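# Does hand-guiding an arm really beat remote control for a "put the food in the dish" task?

**Fouad Kamel**

I keep reading that anyone can teach an arm a kitchen task in an afternoon. Grab the wrist, walk it through the motion, repeat, train. I have my doubts, and I'd like to hear from people who have done it and have nothing to sell.

My setup at Edthorpe is one arm beside a white table. The task is short: pick up a named item and put it on the plate or in the colander. I recorded 36 demonstrations by hand-guiding, moving every joint myself and stepping back between takes. The trained policy reaches toward the right item most of the time and then closes early, or stops short and hangs there. The supplier (Enska) tells me to switch to their remote control kit and collect 300 demos. That's a lot of evenings, and the kit isn't cheap.

Things I've already checked:

- Joint calibration, twice
- Time stamps between the camera and the arm log
- Same lighting for every take

The table as I use it, with the ketchup as the target: 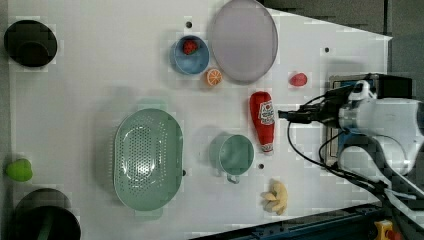
## What I want to know

1. Is remote control better data, or only more data?
2. Is 300 a number with any reasoning behind it?
3. Does it matter that I shuffle the food between takes but never move the big plate?

---

**Sabine Hagedorn**

I'd be suspicious of the 300 too. I asked the same supplier last March where their number came from and got a brochure.

On your first point, there is one real difference. When you hand-guide, your arms and probably your head are in the camera view. The policy learns from pictures with a person in them and then gets run on pictures without one. If your policy uses video at all, that alone could explain an arm that heads the right way and then dithers. You can test it cheaply. Play back a few of your recorded joint paths with nobody touching the arm, put the items where they were, and record fresh video during the playback. Train on that. It's dull work, and you have to put the items back in the same spots or the playback misses. Tape marks under the food are no good, the camera sees those as well.

Remote control gets you clean video from the start, but you pay for it elsewhere. You can't feel anything. I squashed a lot of soft toy fruit before I learned to slow down, and my first batch was full of pauses where I was deciding what to do. The policy copied the pauses. I threw that batch away.

As for the count: record 10 more of only the failing part, the last bit of the approach and the close. Start the arm from slightly wrong positions and correct it. If nothing changes after that, I wouldn't expect a big pile of full-length demos to fix it either.

And yes, move the plate. If it never moves, you have no idea whether the policy is looking at it or just going to a place it remembers.

---

**Afonso Bettencourt**

get the remote kit. hand guiding is old news, we dropped it at Otlow and never looked back. 300 is fine, do 300

---

**Edgars Venckus**

Afonso, "never looked back" is doing a lot of work there. What was your success rate before and after, on the same items?

Fouad, two things I'd add to Sabine's answer. Check what your log says about the gripper. On the older Wunderlich controllers, the gripper command gets recorded when you press the button, and the fingers move later. With hand-guiding you press, wait, then lift, so the log says "close" well before contact. That would look a lot like closing early. Plot the command against the measured finger width for 2 takes and you'll see it.

Second, a bottle lying on its side is a poor first target. It's smooth, it can roll, and a small error in wrist angle matters far more than it does with a piece of fruit. Try the strawberry on the open table for a while, out of the bowl. If that works and the bottle doesn't, your problem is the grasp angle, and no amount of arguing over how you held the arm will help.

I'm not against remote control – I use it for anything with two hands. I just haven't seen a fair comparison for a job this short. Most of the ones I've read give the remote side more demos and then praise the method.

---

**Fouad Kamel**

Plotted it. The close command comes in early on both takes, so Edgars is right about that much. I'll shift the log, redo the video by playback the way Sabine says, and move the plate. Not buying the kit yet. Afonso, I'd still like those numbers if you have them.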